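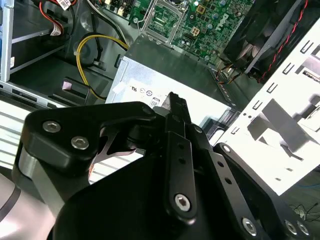 作者：十二号桌　|　2025年7月　|　分类：日记　|　阅读 224

早上六点多就醒了，窗外在下雨，索性起来煮粥。米放多了，中午又吃了一顿。

搬到这边满40天。住处离Hornano那条街走路十来分钟，买菜方便，就是楼道灯一直不亮，报修两次没人来。晚上回来还是用手机照着上楼。

上午去Vistis还书。上个月借的那本讲旧式糕点的没看完，续借要到柜台办，前面排着几个学生，等了一阵。顺便又借了一本讲盐渍的，84页，薄，打算周末看完。书里说青梅要先泡水去涩，我去年没泡，做出来发苦，原因大概就在这里。

回来路上雨停了，在Grevard买了两斤梅子，12块一斤，比上周便宜。挑的时候没仔细看，到家发现有几个磕伤的，单独拣出来煮了糖水。
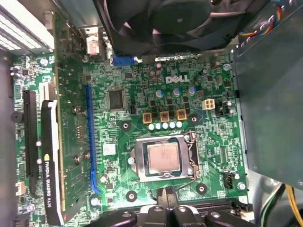

糖水放凉以后尝了一口，偏酸，又加了一勺冰糖。剩下的梅子擦干，一层梅子一层盐码进玻璃罐，上面压了个装水的袋子。罐子放在厨房最里面的柜子下层，那里晒不到太阳。标签写了日期贴上，免得像去年那样忘了是哪天腌的。

下午睡了一个多小时，起来腰有点酸，可能是床垫太软。把被套洗了，天气潮，晾在屋里，开着风扇吹。

傍晚给家里打电话，说了半个小时，主要是问八月回不回去。票还没买，我说这两天定。母亲说院子里的丝瓜爬到邻居墙上去了，对方也不介意，结了瓜两家分着吃。父亲在旁边插话，让我带点这边的茶叶，别买贵的。

晚饭是面条，卧了一个鸡蛋。吃完去Owen那边的河堤走了一圈，水比前几天涨了不少，台阶淹了两级，钓鱼的人都挪到上面去了。走到桥头折回来，出了一身汗。

睡前翻了几页新借的书，看到讲紫苏的那一节。明天去菜场问问有没有红紫苏。 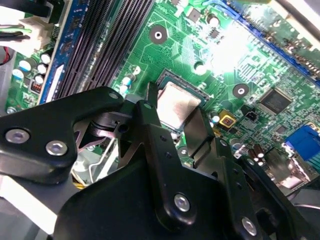 明天要办的事

买红紫苏，没有就算了。
看回家的车票，尽量选上午的。
再打一次电话报修楼道灯。
被套收进柜子。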